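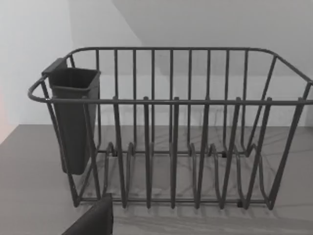
Skeso 648 Alkaline Soak Cleaner

Product group: Metal finishing - surface preparation
Form: Free-flowing white powder
Supplied by: Flillance Chemical Supply

Skeso 648 is a heavy-duty alkaline soak cleaner for steel, stainless steel and copper. It removes stamping oils, drawing compounds and shop soil ahead of pickling, plating or powder coating. Do not use on aluminum, zinc die cast or galvanized parts. For those metals see Skeso 7, a mildly alkaline cleaner with a silicate inhibitor.

Typical properties
Odor: None
Solubility: Complete at working strength
pH, 1% solution: 13
Foam: Low to moderate
Phosphates: None added

Bath makeup
Fill the tank two-thirds full with cold water. Add the powder slowly with agitation, never all at once - dissolving generates heat and the solution can spatter. Top up to the working level, then heat. Do not add powder to a hot tank.

Tanks and heaters may be mild steel or stainless. Aluminum, brass and galvanized fittings are attacked and must be kept out of the solution, including valves and drain plugs. Air agitation is not recommended with this product. Use a pump or a work rod.

Control
Check strength by acid titration at the start of each shift. The Tanoli titration kit includes indicator, acid and a conversion chart for 648. Skim floating oil daily. Dump the bath when cleaning time lengthens and additions no longer restore it.

Rinsing
Two cold running rinses are normally enough. In hard water areas the first rinse may be warm. Parts should not be allowed to dry between the soak tank and the first rinse.

Packaging
Fiber drum, lined
Bulk bag, 2000 lb, pallet included
Wakov pail, resealable, for tank additions

Storage and handling
Keep containers closed and dry. Product that has caked from moisture remains usable but dissolves slowly. Corrosive to skin and eyes - wear goggles, gloves and an apron. Store away from acids. Read the safety data sheet before use.

Bulk bags ship from stock. Samples are available to finishing shops on request. Spent solution must be neutralized and treated under local discharge rules.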